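Frequently asked questions about the novel Vurau

Who wrote Vurau?
Daiane Barros. It is her second novel, after Pelum, and the first to be told in the first person.

Do I need to read Pelum first?
No. One minor character, the ferry clerk, turns up in both, but the plots are separate. Readers who know Pelum will recognize the boarding house in chapter 9.

What is the book about?
Irena Altıntaş, a translator in her fifties, goes back to the river town of Vurau to clear out her late brother's apartment. She finds a stack of letters he never mailed, all addressed to her. She reads them slowly and out of order. Most of the book is her arguing with them.

Is Irena a reliable narrator?
Not entirely. She is exact about words and careless about dates. In chapter 7 she describes a phone call with her mother, and in a later chapter she describes the same call with a different ending. The author has said in interviews that both versions were left in on purpose. She has not said which one to believe — and the letters don't settle it.

Why are there no chapter titles?
The first draft had them. They were dropped because they gave away which letter was coming next. The 33 chapters are numbered only.

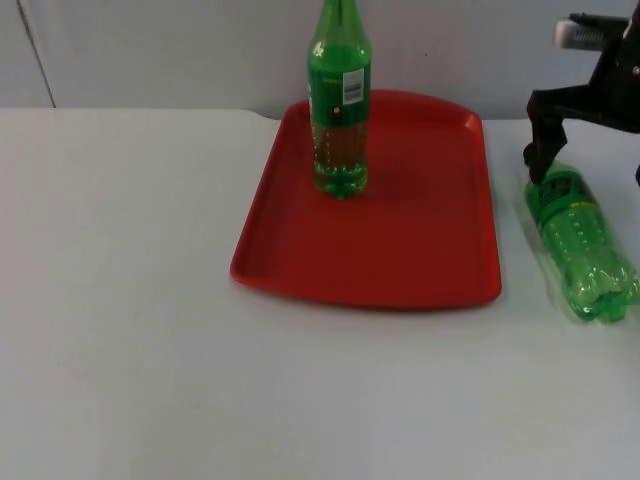
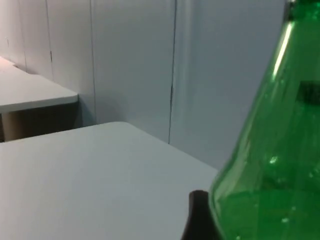
Red tray on a white table, first picture; green bottle, second.

Is Vurau a real town?
No. The ferry timetable, the tannery and the two bridges were made up for the book. There is a hand-drawn map inside the front cover of the hardback. The paperback leaves it out.

Why does Irena refuse to speak to Trarketti?
Trarketti was her brother's business partner and, for a short time, her fiancé. The reason for the break is given only in the last letter, so we won't repeat it on this page. Her coldness toward him in the early chapters reads very differently a second time through.

Is the ending meant to be happy?
Readers disagree. Irena misses the October ferry and takes a room for the winter. Some see this as a choice and others as one more delay. Both readings have support in the text.

Is it suitable for younger readers?
There is no violence on the page. The brother's illness is described in some detail, and there is occasional strong language. Most reading groups that have used it are adult groups.

Can our reading group get discussion questions?
Yes. Write to us through the contact page and say which edition you are using, as the page numbers differ.

Will there be a sequel?
None has been announced.

Contact | © Vurau Reader's Pages | Back to top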